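Grout on tiled worktop keeps going dark near the sink. Regrout or seal?

Posted in Kitchens and Bathrooms, July 2021

Sławomir Żak

We have a worktop done in plain white tile. It was already in when we bought the house eight years ago and I would like to keep it, as the tiles themselves are sound and my wife likes them. The trouble is the grout. Near the sink it goes dark within a week or two of cleaning, and behind the taps it has started to come out as powder when I run a brush along it.

So far I have tried bicarbonate paste, a bleach spray, and a grout pen called Plutel that cost me £17 and wore off before I had used up the pen. The bleach worked best, but the joints feel rougher afterwards than they did before and I am wondering if I have done harm with it.
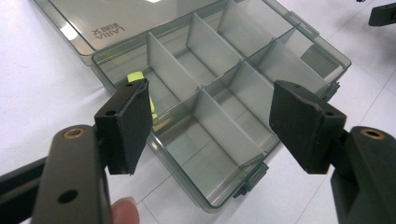
Two things I can't decide on. First, do I rake out the lot or only the bad stretch by the sink? The rest is a bit yellow but hard. I'm used to fiddly work and tidy about small parts, and a shallow plastic box with little compartments and a hinged lid like that one is my idea of a good evening, so I don't mind slow going with a hand rake if it is the better way. Second, which grout? The man at Wróbel (our local tile shop) said cement grout with a sealer on top is fine. A neighbour says only epoxy will do on a worktop and anything else is a waste of time. The epoxy is over £50 for a tub that looks far too big for what I need.

We can manage without the sink for a weekend but not much longer. I also don't know if the silicone at the back, where the tiles meet the wall, has to come out at the same time. It looks all right to me but it was done before our time.

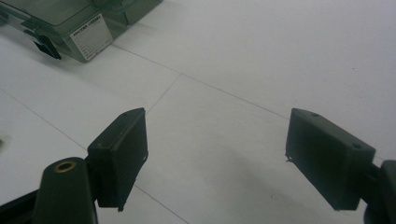 White tiles, no close-up of the joints yet.

I'd be glad to hear from anyone who has done this on a worktop. Most of what I have read is for bathrooms and floors.

Marram

I've done two of these, one in my own kitchen and one for my sister.

Start with the powdery part. Grout that brushes out has failed, and no cleaner or sealer is going to bring it back. It may have been mixed too wet when it went in, or water may be getting under it from the taps. Check the taps before you do anything else. Dry everything off, put kitchen roll round the base of each one, and leave it overnight. If the paper is damp in the morning you have a leak and new grout will go the same way as the old.

If it's dry, I would rake out the bad stretch plus a good margin past it until you reach joints that are hard all the way down. You want to take out at least two thirds of the depth of the tile. Skimming a thin layer over old grout looks lovely until it flakes. A hand rake is slower than a multi-tool but far kinder to the edges of the tiles, and on a run that short it's an evening's work. Tape the sink. Vacuum the joints, wipe with a damp sponge, then leave it to dry properly. I gave mine a night and a day with the window open.

Patching does show. New white beside old yellow is easy to spot, and you'll have to decide if you can live with it. On my sister's we stopped at the corner, where the eye doesn't run straight along the line, and it was fine. On mine I ended up doing the lot the following December.

As for cement or epoxy, your neighbour has a point near a sink. Epoxy doesn't take up water and doesn't need sealing. It is also horrible to put on if you've never used it: it goes off quickly, it smears, and once the haze has set on the tile you will be at it with a scraper. I used a small kit from Vandar, £19 for the smaller size, and had enough for the sink end with some left over. Mix half at a time. Keep a bucket of warm water and more sponges than you think you need.

If you go with cement, use a flexible one with a waterproofing additive and wait for it to cure before sealing. The packet will tell you how long. Two thin coats of sealer, and wipe off what hasn't soaked in after ten minutes or you get a sticky film. Then do it again every year.

The silicone: if it's still stuck down and has no black spots, leave it. If you do find water has been getting behind, cut it out and do it last, after the grout has cured. Don't grout that back joint. It needs to move a bit and grout there will crack.

And yes, I'd stop using the bleach spray. Some of them have other things in that aren't kind to cement. Washing-up liquid and a nylon brush, dried with a cloth after, is all mine gets now.

pauline_h

just use Gekico spray on it once a week, mine comes up white every time. Not worth digging it all out imo. Don't mix it with the bleach though, it says so on the back

Denholm B

Agree with Marram on nearly all of it. One thing I'd add is to tap along the tiles by the sink with the handle of a screwdriver before you start. If any of them sound hollow compared with the others, water may have got into the board underneath, and you'll want to lift one and look before spending money on epoxy. Ours had swollen and in the end the whole section had to come up.

I've not used epoxy so can't say on that. Cement and sealer has lasted well enough for us, but our sink is stainless with a drainer and the tiles don't get very wet.

Sławomir Żak

Thank you all. Kitchen roll is round the taps tonight. I will try the screwdriver handle in the morning and order the small kit if nothing sounds wrong.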